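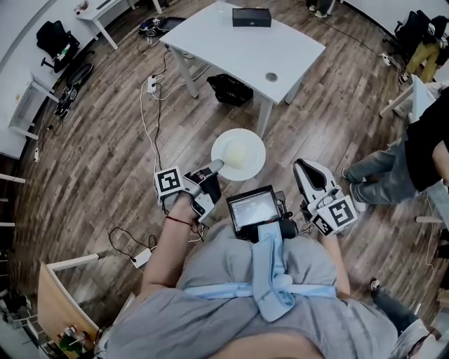 Plate on the floor near one of the white desks, Tresteo workroom

Part-time Room and Kitchen Assistant
Tresteo, Ikelari Building, Tessier Street
Hours: 10 hours a week, mornings
Start: April

Tresteo is looking for a part-time assistant to look after our shared workrooms and the small kitchen next to them. The job is practical. You will clear up dishes, wipe down desks, keep the floors passable and put the rooms back in order for the next group of people.

We have 900 square feet on the second floor, split between two workrooms, a kitchen and a storage closet. The workrooms have wood-grain floors and white desks, and there are a lot of cords. People move desks to suit what they are doing and the power strips move with them. Plates, bags and other things end up on the floor too, so you will be bending and kneeling for part of most shifts.

What you will do

Collect plates, cups and leftover food from the desks and floors, wash up by hand and put everything away. There is no dishwasher.

Sweep and damp-mop the floors. Mats and sponges are in the closet. Keep the mop well away from the power strips, and ask before unplugging anything that is in use.

Run loose cords along the wall or under the desks where they will reach. Coil the spare ones and hang them on the hooks by type. We supply ties and floor covers.

Return desks to the floor plan taped inside the closet door. The desks are not heavy but they are awkward for one person, so get someone to take the other end.

Pick up bags and clothing left behind and put them on the lost property shelf. Write down which room they came from.

Check the kitchen supplies and add what is short to the order sheet. We order from Bunusari once a month. It is a fixed list – paper towels, dish soap, trash bags, coffee, tea.

What we are looking for

Cleaning, food service or building work is useful but not required. We will show you how the rooms are set up during your first two weeks. You need to be able to lift a full box of supplies, kneel and get up again without trouble, and follow a written checklist in English. You should be comfortable working near people who are busy. The rooms are often in use while you are there, and you may have to leave one half of a floor and come back to it.

Closed, flat shoes are required. There is no uniform. Wear something you can move in.

Pay and conditions

Hourly pay is listed on the application form and is the same during training. Paid sick leave starts from the first shift. Shifts begin at 9 a.m. and finish by 11. There is no evening or overnight work. Tresteo pays up to $100 toward work shoes once you have finished training.

The building has an elevator and a bike rack at the Tessier Street entrance. We do not have parking.

How to apply

Pick up a form at the front desk of the Ikelari Building or ask for one by phone. A resume is optional. On the form, tell us which mornings you can work and list one person who can speak for you – a former supervisor or teacher is fine. We will ask you to come in for a short visit to see the rooms before you decide.

Applications stay open until the position is filled.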